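Prindbridge bench notes, April
Roller carriers, Vadusel sliding door set 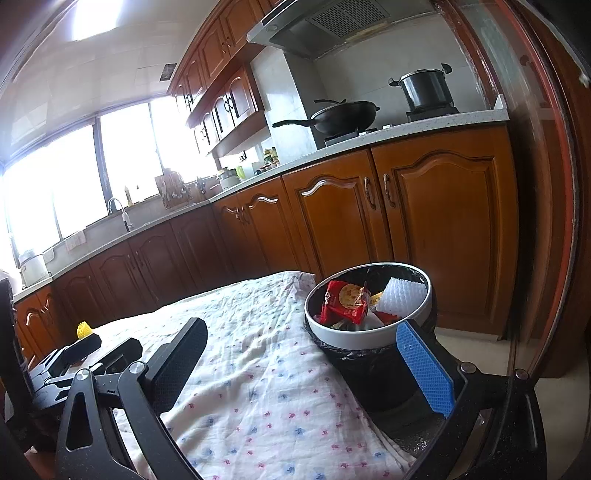 Gripper fingers, one with a blue textured pad. Kitchen.

14:20. Cycle rig stopped at 3,134 on carrier B. Lower wheel has flat-spotted, bearing still turns freely. Carrier A no change.

Swapped B for the Saha wheel, same bore. Needed 2 shims to sit square in the track. Side play now 3 mm, too much. Farzana to ask Pitside whether the nylon bush comes longer.

Nickel on the hinge leaves: pitting at the screw holes after 20 days in the damp box. Zinc batch not opened yet.

Track end stop still missing from the drawing. M. Navaratnam

Prindbridge Hardware Workshop | Internal use | Back to top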